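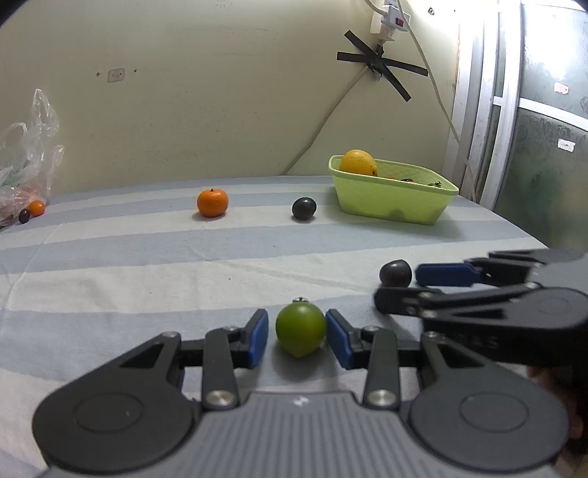
Sorting fruit with hand-held grippers, Mullville workshop, January 2022

Visit to the Mullville Student Gripper Project

Members of the Mellau Technical Education Association were received at Mullville College for a half-day visit to its student gripper project. The party of 22 was welcomed in the main hall and divided into five groups before going through to the workshops.

The project forms part of the second-year automation course. Students record everyday handling tasks with hand-held grippers, and the recordings are then used to train a robot arm in the adjoining laboratory. At the time of the visit the class had gathered 2,953 recordings, of which the greater part concern fruit and other small household goods.

Visitors were shown the fruit exercise, carried out on a striped cloth with lemons, plums, mandarins and smaller items. Tutors explained that soft fruit is marked separately from firm fruit, as the grip must be closed more slowly. Each session lasts 60 minutes and is followed by a review in which unsuitable recordings are removed.

The groups then proceeded to the Szénási Laboratory, where the course timetable and assessment scheme were presented. Questions from the party dealt mainly with storage of the recordings and with access for part-time students.

The Association thanks the college for its hospitality. A return visit by the Mullville class to the Pirnidik training centre is planned for July.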